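Orchard Water Use and Fruit Quality Program
Interim progress report to the Cabello Fund
Submitted 2021-04-13

1. Status

Work since December has followed the approved plan, with one change to the irrigation schedule at Skistton. All 14 monitoring blocks now have working soil moisture probes at two depths. Logger data are downloaded weekly and stored at the Pleltby office. Two probes gave drifting values in the first month and were replaced under warranty – the affected records are flagged and left out of the averages.

2. Irrigation trial

The reduced schedule cuts applied water by 20 percent between pit hardening and harvest. Control rows stay on the grower's normal schedule. Flow meters on both lines were checked against a bucket test before the season and agreed within tolerance. The Brurneo blocks are on heavier soil and will be reported separately.

3. Fruit quality

The quality protocol covers size, color, firmness, soluble solids and stem condition. The sample is set at 400 fruit per treatment, with stems left on. Fruit with split skin is recorded but not tested for firmness.

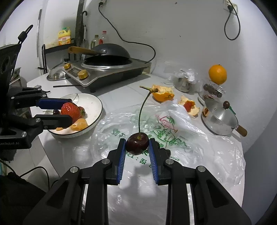 Figure 1. Dark red cherry with green stem attached.

Stem condition is scored on a four-point browning scale. The draft scale had five points, but the middle two could not be separated reliably by different scorers and have been merged. Color is read against a printed chart under fixed lighting.

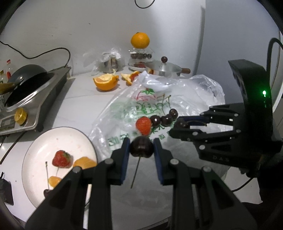 Figure 2. Cherry of very dark skin color, stem attached.

4. Budget and next steps

Spending is within the approved total. Travel is under budget; probe cable is over, owing to longer trench runs at Skistton. We request approval to move the travel balance to the equipment line. Remaining tasks before the next report are the second meter check, the leaf nutrient samples and a first comparison of yield by treatment.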